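Ramgate Valley Hazard Liaison Group
Minutes of the March meeting

Meeting opened at 6:30 p.m. in the upper room, Ramgate. Present were representatives of the town, the highway department, the Enstead grazing association, the Driltov ski area and Arruda, the survey contractor. Apologies were received from the school district.

1. Minutes of the last meeting
Approved with one correction. Under item 4, "Enstead Creek" should read "Enstead North Fork."

2. Glacial lake above Driltov
Arruda presented the fall survey. The lake behind the Driltov moraine has lengthened by 28 feet since the survey before it. Most of the change is at the ice end, where the glacier front has pulled back. The moraine itself shows no new seepage on the downstream face, but there is a slump on the east side that was not on the earlier map.

The grazing association asked whether the slump could be seen from the trail. Arruda said only from the second switchback, and then only once the snow is off. A marked photo point will be set up there in June so that walkers and herders can send in pictures from the same spot.

The highway department asked what a sudden release would do to the lower bridge. Arruda said the current model is old and assumes a channel that has since moved. A new run needs fresh cross sections of the creek between the bridge and the Enstead turnoff. Agreed that the cross sections should come first and that no figure should be given to the public until the model has been rerun.
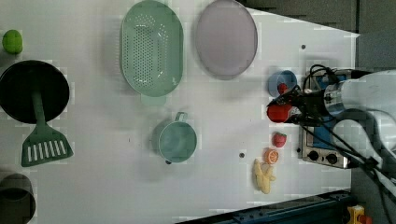 Tabletop with toy stove and small blue bowl.

3. Gauge and siren
The stream gauge at the lake outlet stopped reporting twice during the winter. Both times the battery box had iced up. Arruda proposes a larger box on a higher post. Cost is $4000 including the helicopter share, which the town and the ski area will split evenly. The grazing association has offered two days of labor in place of cash. Accepted.

The siren at the Enstead turnoff was tested in February. It was heard clearly at the corrals and faintly at the campground. Residents on the far side of the ridge did not hear it at all. The highway department will look at whether the old relay mast can carry a second horn – the mast belongs to the state and permission may take until summer.

There was a discussion of phone alerts. Coverage above the corrals is poor and herders camp there from June on. It was agreed that phone alerts cannot replace the siren in that part of the valley. The town will price six handheld radios for loan to the summer camps and report back.

4. Summer grazing on the lower flats
The association expects more than 340 head on the flats this season, mostly cattle. The flats lie inside the area the old model shows as flooded. The association does not want to give up the ground without a current map, and the town agreed that a closure would be premature. As an interim step, night pens will be moved to the bench above the road. The association asked that the gate at the cattle guard be left unlocked from June through September so that stock can be moved quickly. The highway department agreed and will put up a sign.
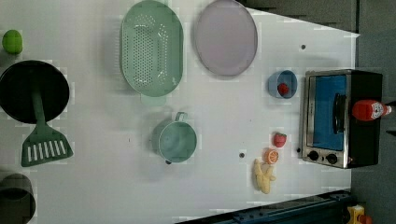

Colander, plate, frying pan and slotted spatula on a white tabletop.

5. Snow and runoff outlook
The ski area reported a deep late snowpack on the north side and a thin one on the south. Rain on snow in May remains the main worry. The ski area will send its weekly snow depths to Arruda through the end of May. These were sent by fax last year and some pages could not be read, so email will be used this time.

6. Other business
The culvert at the Ramgate end of the haul road is partly blocked with gravel. Highway department to clear it before the thaw.

A resident's letter asked for the lake to be drained by siphon. Arruda will write a one-page note on what a siphon would involve at that height, including access and freezing. To be circulated with the next agenda.

Actions
Arruda: creek cross sections, siphon note, gauge box order.
Town: radio prices, gauge payment.
Highway department: relay mast permission, gate sign, culvert.
Grazing association: night pens, labor dates for the gauge post.
Ski area: weekly snow depths, gauge payment.

Next meeting in May, same room, 6:30 p.m. Meeting closed at 8:15 p.m.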